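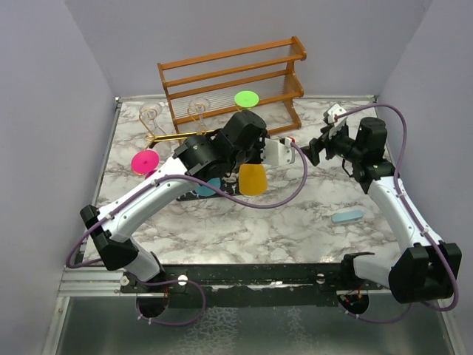
I keep telling people the arms are nearly done, and they keep asking what is left, so I sat down with a cup of tea to write it all out. The answer is mostly cable! I bought 18 feet of the purple stuff back in November because I liked the color (Tudur had plenty to say about that), and I left the loops good and long so nothing would pull tight at the elbows. Now I spend my evenings wondering whether they are too long, and every time I shorten one in my head I remember how I felt when the first one snapped at the connector.

The rail I'm happy with. Bolting both bases to one long piece was Eglė's suggestion, and it saved me measuring the gap between them all over again whenever I moved something. I must have done that 70 times on the old bench at Cerkside, and I was sick of it.

Next job is the handover, left gripper to right gripper, starting with the light blue block. After that the discs, and the rack. The wine glasses can wait until I'm feeling braver, though Aled has already offered me three more from his kitchen.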